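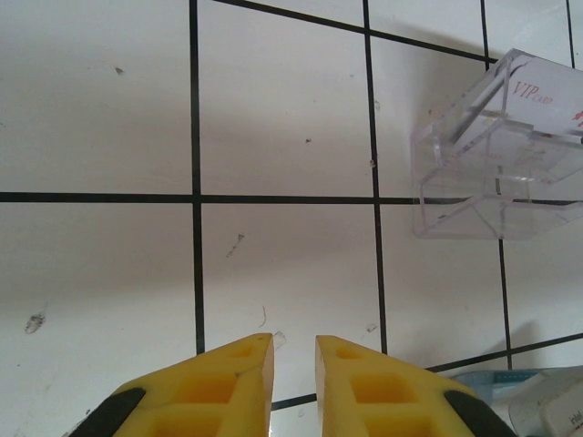 Dragica Dumitrescu asks whether the fingers need to be that pointed, and whether blunt ones would grip just as well. For boxes, yes. I want it to pick up a card, so they stay pointed.

They're the second set. The first pair were 4 mm longer and flexed too much under load.

The pockets in the faces save weight. One finger took 94 minutes to make on the shared machine at Geltholm.

Wrist camera is in. The black lines between the tiles give me straight edges to check the lens against.

Next job is the closing force. At the moment the two tips don't meet square, so I'll shim the left one by 2 mm and run it again.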